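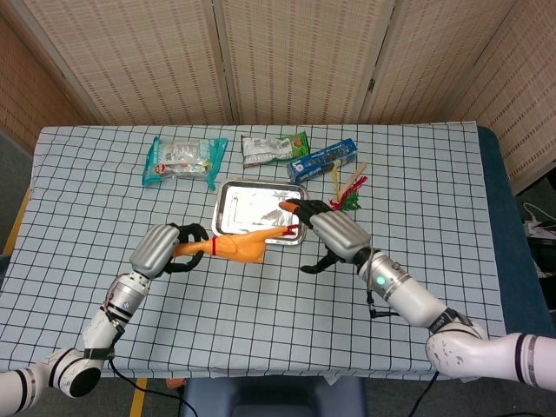
Bench 2, April. Chicken on the front-left rim, left hand closed behind the red band, right hand over the tray.

Saturday, bimanual bench, fault on the left hand

Starting this entry in the middle because the first half of the day was routine and is in the run log. Task set is tray placement: left hand picks the item, right hand steadies the tray, item goes in, both hands back off. The toy chicken is the one giving us trouble. The packaged items at the back of the table were not part of the trials below.

What happened

Episode 1451, teleop off, policy running. Left hand closed on the chicken and lifted normally. Halfway over the tray the left hand stopped responding. The arm did not. It carried on through the rest of the trajectory with the fingers still shut, pushed the chicken down into the tray, and kept pushing. The tray slid toward the right hand, hooked the fingertips, and the right wrist took a side load until the force limit tripped on that arm. The left arm never tripped. I hit the stop. The left fingers stayed closed after the stop and I had to open them from the service menu with hand power back on and arm power off.

No one was inside the tape line. No damage that I can find. The right index fingertip cover had shifted on its seat, so I pushed it back and marked the joint with a pencil line to see if it moves again.

Two things wrong, and I want to keep them apart:

1. The left hand dropped off the bus.
2. The left arm kept moving with a hand that was not answering.

The second one is the safety matter. The first is annoying.

Hand dropout

Hand controller log shows the last good packet from the left hand, then nothing, then the reconnect when I cycled it. Error code on the hand side is 2611. The Furetti manual gives it as "supply or link interrupted," so it does not separate power from data. Right hand log is clean through the same stretch.

Went looking at cables first. The left arm's cable comes down off the lower part of the arm and over the front edge of the table, on top of the cloth. With the arm reaching across the tray the cable pulls tight over the edge. I held the arm at the stop pose in low-power mode and flexed the cable by hand where it bends. Three dropouts, all with 2611. Flexed it nearer the base with the same force and got none.

Swapped in the spare Bisari cable from the drawer. Flexed it at the same place and could not get a dropout. Ran the reach with no object, 100 cycles, no dropouts. Then ran the chicken from the start pose nine times with my hand on the stop. No dropouts. The hand let go each time, although on two of them the neck caught the rim and the chicken finished half in and half out. That is a grasp problem and it was there last week too.

So I am fairly sure it is the cable, and fairly sure it wore where it crosses the edge. I have not cut the old one open. It is coiled on the shelf with red tape on it. Please do not put it back in the drawer.

Arm carrying on

I had assumed the hand heartbeat was wired into the arm stop. It is, but only in teleop. In the Wuko controller config the hand watchdog is set per mode, and in policy mode it was set to "warn." The warning was written to the log and the arm went on with the next waypoint. Checked the saved configs and it has been like this since we moved the bench over from the Wijaya cell, where the hands were simple grippers with no heartbeat to watch. The file was copied and the field kept its old value.

This means every policy run on this bench until today had no arm stop on hand loss. We were covered by the force limits and by whoever was holding the stop button.

The force limit on the left arm did not trip because the chicken is soft. It squashed and soaked up the push, and the load at the wrist stayed under the limit. Had it been one of the boxes I think it would have tripped right away. I do not want to lower the left limit to catch this, as the arm already trips on a firm tray contact about as often as I can put up with.

Changes made today

Watchdog in policy mode changed from "warn" to "hold both arms." Tested by pulling the left hand connector during a slow reach with nothing held. Both arms held. Repeated on the right hand, same result. Repeated at normal speed on the left only. Held, with a visible overshoot on the left arm that I did not measure.

New cable on the left, with more slack before the edge and one loop of hook tape so it is not free to drag.

Right cable has not been changed. It takes the same route over the front edge and I would expect it to go the same way sooner or later. I inspected the jacket and found a flat spot but no crack.

Config saved under a new name and the old one moved to the archive folder so it cannot be loaded from the menu.

Not done

The fingers stay shut on a stop. For a toy this does not matter. For a person's sleeve it does. The vendor default is hold position on stop, and there is an option to go limp. Going limp drops whatever is held, and I would like us to talk about it before anybody switches it.

Overshoot at normal speed needs a number. Use the wrist log, do not eyeball it.

The other bench was set up from the same file. I locked it out with a tag at 5:40 p.m. and did not open its config. Whoever is in first, check the watchdog field before taking the tag off, then do the connector pull test on both hands at slow speed and write the result under this entry.

Episodes from today before the cable swap are flagged in the data folder. I left 1451 in with the flag on – the joint traces are useful for the fault – but keep it out of training. Earlier episodes may have short dropouts that never showed up as a failure. A search for 2611 in the old hand logs would find them. I started one and it was still going when I left.

Order two more cables, the longer length.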